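Household chore robots

Household chore robots are machines meant to carry out general domestic work, such as clearing tables, washing up, folding clothes and putting things away. The term is normally kept for robots that handle objects with an arm or hand. Single-purpose appliances such as robotic vacuum cleaners and lawnmowers, which mostly travel over a surface, are usually treated separately.

Robots of this kind can do a number of chores under supervision, often slowly and in rooms they have been prepared for. Reliable unsupervised work in an unfamiliar home remains an open problem.

Background

Factory robots have lifted, welded and packed goods for decades. They work well because the parts arrive in known positions and the task seldom changes. A home offers neither condition. Cups are left in different places, drawers stick, and two kitchens in the same street may have little in common.

Early domestic projects tried to deal with this by writing rules for each object and each movement. Later work has relied more on learning from demonstration, in which a person guides the arm through a task many times and a computer model is trained on the recordings. The model then attempts the task by itself, using camera images to decide how to move.

Kitchen tasks

Clearing and sorting crockery is a common test, as it combines several skills. The robot must find an item among others, choose where to hold it, lift it without knocking its neighbours and set it down the right way up. Cups and mugs are awkward for two-fingered grippers. They can be held by the handle, pinched at the rim or gripped from inside, and each hold limits how the item can be turned afterwards.

Much of this work is done on toy kitchens. They are cheap, light and small enough for a tabletop arm to reach across, and plastic pieces survive being dropped. Critics point out that toy food and plastic cups are more forgiving than wet glass or a full saucepan. 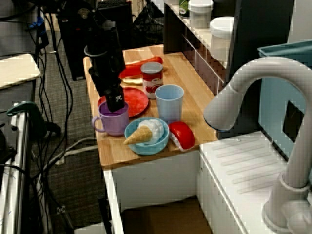
A robotic arm with its gripper lowered into a plastic mug on a toy kitchen counter.

The Plavley kitchen trials used a set of 50 plastic and wooden items and 3000 recorded demonstrations. The trained arm could move most single items to a sink or shelf, but its results fell when pieces were stacked or touching. Clear plastic was the most frequent cause of failure. Moving the lamp above the counter also led to missed grasps.

Laundry and tidying

Cloth is harder than crockery because it changes shape when touched. The Takard folding bench, a two-armed machine, folds towels laid out flat by an operator. Shirts taken from a heap need far more attempts, and inside-out sleeves are generally left to a person.

Tidying raises a different difficulty. A robot may be able to pick up a sock and a letter equally well, yet has to be told, or has to guess, where each belongs.

Shop-floor work

Small workshops and shop stockrooms fall somewhere between the factory and the home. The Zorkum shelf unit was tried in a stockroom holding 472 product lines. It refilled boxed goods with little help, while bags and loose items were passed to staff. Sweeping up, emptying bins and wiping benches were not part of the trial.

Limits

Speed is a frequent complaint. In the Eren home study, loading a small dishwasher took up to 2 hours, including pauses in which an operator freed a stuck item or restarted the arm. Cost, noise and the space taken up by a mobile base were also recorded as drawbacks.

Safety rules add further limits. Arms used near people are usually kept slow and light, so heavy pans and full laundry baskets are beyond many of them. Knives, hot liquids and gas hobs are commonly left out of trials altogether.

See also

Domestic robot
Learning from demonstration
Robotic gripper
Stockroom automation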